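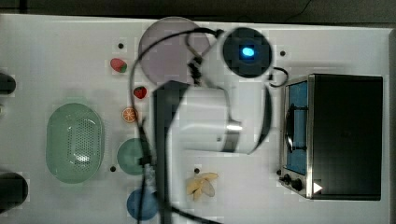

Kitchen set on a white tabletop, with the oval colander at left.

The Lockyer play kitchen set covers plates, cups, a colander and toy food. I have had it since January. The large plate has a darker rim, easy to find against a white table. The strawberry and the orange slice are the best shapes in the set.
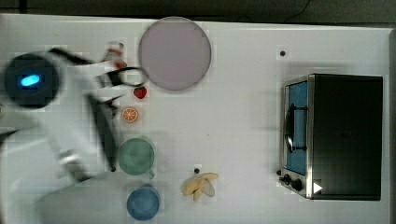 Storage is the weak point - the bananas splay outward and take more bin space than the cups. No divided tray is supplied. I use a Rikach bin, 126 mm deep, and the lid closes. 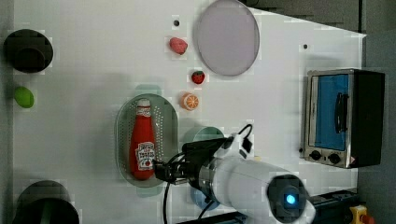 Ketchup bottle upright in the colander.

Rating: four out of five. One point off for storage.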